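Teaching two arms to fold a cloth: by hand or by remote?

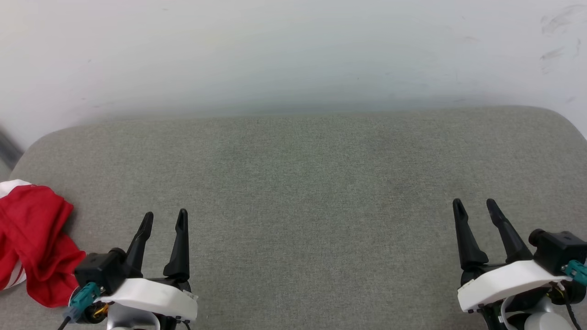 2 min read · 257 words

mirance_mo
17 Jan 2019
Hi all! I've been trying to teach my pair of grippers to fold laundry on the gray cushion, starting with the red cloth on the left. I drive both arms by remote control (I'm using Piton to record) and I have 22 runs saved so far, which sounds like a lot until you watch them back. Would I do better just moving the arms by hand?

flesturer22
Oh, I love this kind of project! I'd go by hand, personally. You feel the cloth tug, and your runs come out so much smoother. I got a decent towel fold from 6 good ones.

pennerpal
I have to disagree a little, with affection. With two arms you need two hands on each if you want to be gentle, and then your own elbows end up in the camera view. Stay with the remote and slow way down. Also, I'd start every run with the cloth in the middle, between the grippers. Over by the left one like that, the right arm has a long way to reach.

flesturer22
Fair point about the elbows, though I still say the remote makes people jerky. Mine looked like I was swatting flies.

mirance_mo
Ha, mine too! Okay, I'll move the cloth to the middle and do a fresh batch by remote, slower this time, and then try a few by hand with my sister on the other arm. She has been warned.

pennerpal
Keep the old runs in a separate folder, please. I mixed mine in March and regretted it.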